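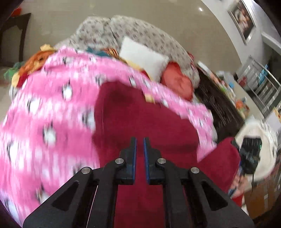 Back to Bokel, one issue at a time
Wednesday, February 19, 2020

I finally finished rereading the whole of Bokel over the weekend, all the way from the smudgy early issues to the one with the flooded library, and I've been wandering about the house ever since wanting to talk to somebody about it. So you'll have to do!

I came to it late, in my twenties, when Kirstin Ritchie lent me a carrier bag of back numbers and told me to skip the first few. I didn't skip them (I never can) and I'm glad, as that's where you meet Paquette, the ferry pilot, long before the story remembers how good she is. Casimiro Urquijo was drawing her with hardly any lines at all in those days, just a hat and a pair of eyebrows, and she still gets all the best moments.

What I'd forgotten is how slow the middle stretch is. There's a whole winter in Konis where they mostly sit in a kitchen and argue about maps, and I remember being cross about it at the time. This time round I loved it. Vega Bravo's lettering goes all small and cramped when people are muttering, and you find yourself leaning in to the page like a nosy neighbour.

I do still think the ending is rushed. Two issues to wrap up the Datari business is mean, especially after we'd waited so long for it, and poor old Datari himself gets one panel and a cough.

The big collected edition came out in December, all 700 pages of it, and it's a lovely thing but far too heavy to read in bed. I've gone back to my floppy old copies, staples and all. I'm missing the ferry strike issue, so if anyone has a spare one they'd part with, do leave me a comment and I'll happily swap you something for it.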